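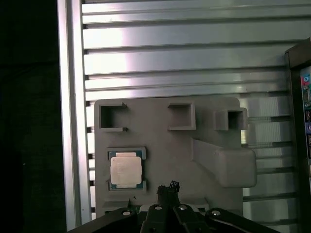

Section 7: When the gripper drops or drags a processor

I wrote this section after a bad afternoon in July, when our cell at Wondano scraped one processor and dropped another before lunch was even cleared away. If your cell just stopped with fault 22 on the pendant, skip to 7.2 and come back for the background later. If you can hear something grinding, hit the stop button first and read second!

7.1 What fault 22 means

Fault 22 is the grip check. The controller closes the fingers, looks at how far they traveled, and compares that with the width it expects for a processor. If the fingers closed too far, it figures there's nothing between them. If they stopped too early, it figures they're sitting on something else (a bracket lip, usually, or the wall of one of the square holders). Either way you get the same number on the screen, and yes, I've asked Dravmont to split it into two codes.

What the check can't tell you is whether the processor is crooked. A part that's tipped in its recess can give a perfectly good width reading and still come out dragging one edge along the grey lip. That's how we lost our first one.

CAUTION: Don't press Resume on a fault 22 until you've looked at the fingers from the side. Resume picks up from the last waypoint, with the fingers in whatever shape they're in, and it will happily push a processor into the fixture plate.

7.2 Clearing the fault

1. Press the stop button and wait for the arm light to go steady.

2. Put on your wrist strap and clip it to the ground point on the bench.

3. Look for the processor. It'll be in the recess, in the fingers, or somewhere underneath. If it's still in the recess and sitting flat, you can leave it there for now.

4. If the fingers are holding it, cup your free hand below before you do anything else. Then switch to Manual and open the gripper one click at a time. The fingers let go very suddenly on the Alvarado controller, and the plate is vertical, so the part has nowhere to go but down.

5. Back the arm straight away from the plate with the jog keys, at slow speed. Straight away! I once jogged sideways first and caught the long bar that sticks out on the right of the fixture, and then I had two problems.

6. Hold the processor by its edges and check both sides under the bench lamp. Any scratch on the contact side means it goes in the red tray. A scuff on the silver lid is usually just ugly, but write it down anyway.

7. Home the arm and wait for the two beeps.

Note: if the arm won't home, go to Section 9. Please don't keep trying. Gilberto Betancur tried it over and over on the night shift and tripped the shoulder brake, and we were down until Stela Dumitrescu could drive over with the release tool.

7.3 Checking the fingertip

The printed tip on the center finger is the first thing I'd suspect. It's a small black piece with a rough surface, and the roughness is there for grip, so don't sand it smooth (somebody did, and I'm still finding out what that cost us). Wear shows up as a shiny flat patch on the side facing the part.

1. With the arm homed, lock out power at the wall switch.

2. Run a fingernail along the tip. It should catch a little the whole way. If your nail slides anywhere, swap the tip.

3. Wiggle it. Any play at all means the screw behind it has backed off. Snug it up by hand with the short driver.

4. Look at the round bolt heads on the arms and the center assembly. We put a paint stripe across ours so we can see if one has turned. If you haven't done that yet, do it now while you've got the power off.

Our tips last for more than 364 picks before the grip starts to fade. Yours may do better or worse, depending on how clean you keep the plate.

7.4 Checking the recess

The recess holds the processor with one lip above and one below, and there isn't much room for dirt. A crumb of plastic under one corner is enough to tip the part.

1. Take the processor out by hand and put it in its tray.

2. Wipe the recess and both lips with a dry lint-free cloth. No alcohol on the plate, please. Wolanov, who made ours, told us it clouds the surface.

3. Wipe the ledge along the bottom too. Specks collect there and the gripper carries them back up.

4. Put the processor back and press lightly on each corner. If it rocks, take it out and clean again.

Also take a look at the open-sided holder at the upper left, the one with the pointed tabs. The tabs are easy to bend if you lean on the plate while you're cleaning. I know this from experience.

7.5 Running the test pick

1. Restore power and load program 74, which does a single slow pick and return.

2. Keep one hand on the stop button.

3. Watch the gap between the fingertip and the lower lip as the arm comes up. You want to see daylight until the very end of the move.

4. If the tip touches the plate before the fingers close, stop and re-teach the pick point (Section 5.3).

5. If the pick looks clean, run it again a few times before you go back to Auto. Mine passed once and failed on the second try, so one good run doesn't convince me anymore.

CAUTION: Never use a customer's processor for the test pick. Use a dead one. Yesenia Chávez keeps a box of them at the parts window, and she'll want them back.

7.6 What to write in the log

Put down the time, the fault number, where you found the processor, and whether you changed the tip. If the part hit the floor, tell Gladys Huamán directly, even if it looks fine.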